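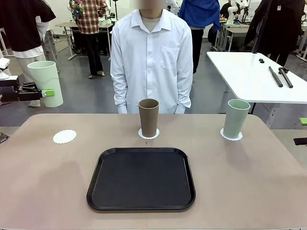
Drei Becher, ein leeres Tablett und jede Menge Leute im Labor.

1/ So, endlich der versprochene Fehlerthread aus dem Projekt Daltusden! Die Aufgabe klingt harmlos: Becher vom Untersetzer nehmen, aufs Tablett stellen, loslassen. Im Juni hat uns das fast in den Wahnsinn getrieben und ich hab dabei so viel gelernt.

2/ Der Fehler: Der linke Greifer ging beim Absetzen nicht auf. Der Arm fuhr trotzdem hoch, Becher noch zwischen den Fingern, und dann seitlich weg. 23 Läufe sauber, dann zweimal hintereinander genau das. Im Log stand beide Male brav "offen".

3/ Erster Verdacht: die Fingerpads. Getauscht, gereinigt, nochmal getauscht (die grünen sind übrigens super griffig). Hat gar nichts gebracht.

4/ Und dann der Fund, ich hab mich so gefreut! Die Steuerung hat den Öffnungsbefehl quittiert, bevor der Greifer ihn ausgeführt hatte. "Offen" hieß bloß: Befehl angekommen. War der Bus voll, kam die Bewegung zu spät.

5/ Jetzt wartet der Arm auf die gemessene Fingerposition. Kommt die nicht, bleibt er stehen und meldet sich. Kostet pro Becher einen Wimpernschlag, den schenk ich ihm gern.

6/ Beim Testen ist uns noch was aufgefallen: Der Halt griff nur für den Arm, der den Fehler hatte. Der andere fuhr fröhlich weiter! Am Tisch stehen Menschen, das geht gar nicht. Seitdem stoppen immer beide.

7/ Stand heute, 24. Juli 2022: 20 Läufe mit absichtlich verstopftem Bus, kein Becher entführt. Als Nächstes kommen volle Becher dran, ich freu mich riesig drauf. Wer so eine falsche Quittung auch schon mal gejagt hat: erzählt mir davon!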